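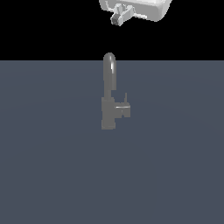 I don't think parents should pay their children for ordinary housework. We did it in our house for almost two years and I have come around to thinking it was a mistake, though a mistake we made with good intentions and a laminated price list. Unloading the dishwasher was fifty cents. Washing the pots was a dollar, because pots are awful. A gray faucet with a tall gooseneck spout leaves plenty of room for a stockpot, so the sink was never the problem in our kitchen. The problem was that by the second winter my daughter would look at a pot, think about the dollar, and decide she could live without it.

I couldn't argue with her. We had set it up as a job offer, and she turned it down. She had birthday money in a drawer and didn't need anything that week. My son, who was saving for a bike, did every pot in the place and then started asking for overtime.

The usual case for paying is that it teaches children about work. My sister-in-law, Lorna Lagman, makes this case well, and she has raised three kids in Clirkcombe who all hold down jobs. She says a child who earns $5 thinks harder about spending it than a child who is handed $5. I agree with her on that. My kids did get careful with money. My son read bike reviews for a month.

But the housework isn't work in that sense. I don't get paid for wiping the counter and neither does my husband. We wipe it because we ate there. When I put a price on it for the kids I was telling them that the counter belonged to me and they were contractors passing through. They believed me. One evening I asked my daughter to bring up a basket of towels, on my way past her with two bags of groceries, and she asked how much. 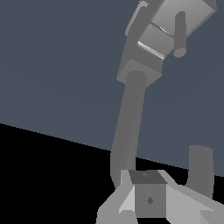 So should kids get any money at all? I think they should get an allowance, a small one, on the same day every week, with no strings tied to it.

People don't like that answer. It sounds like giving money away. But the allowance and the chores are teaching two different things, and each of them goes better alone. The allowance teaches a kid to run out of money by the third day and sit with it. The chores teach a kid that a house takes a lot of looking after and they live in it. If you tie the two together, then a kid who is bad at one gets out of the other.

We dropped the price list last April. I expected a fight and we got one, mostly from my son, who worked out what he would lose over a year and presented it to us at dinner. It came to $343. I told him his math was good. We raised both allowances a little, took down the list, and gave each of them two things that are theirs to do: she has the dishes after supper and the cat, he has the trash and his own laundry. They didn't get to pick, but they can trade if they both agree.

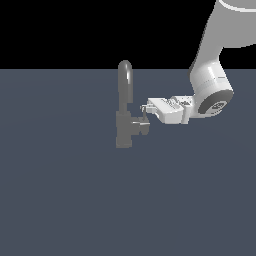

The first six weeks were bad. I reminded them constantly and I hated the sound of my own voice. The trash missed pickup twice. I thought about going back to the list more than once, because money had at least been quiet. By the end of the summer the reminding was down to a couple of times a week, and it has stayed there.

I still pay for some things, and I don't think that breaks the rule. Washing the car is extra. So is stacking firewood, or clearing out the garage, which took my son a whole weekend. Those are jobs I might hire someone for. If I wouldn't hire anyone for it, I don't pay my children for it either. A friend of ours, Jayson Galang, pays his kids for good grades as well, and I'd leave that alone too - but I only have room to annoy people about one thing at a time.

Lorna and I went over all this again at Christmas and neither of us moved. Her youngest did the dishes while we talked. I didn't ask what he was getting for it.

Recent posts

The towels on the bathroom floor, part two
What we stopped buying for school lunches
Bedtime for a twelve-year-old
Letting them quit piano
Readers write in about sleepovers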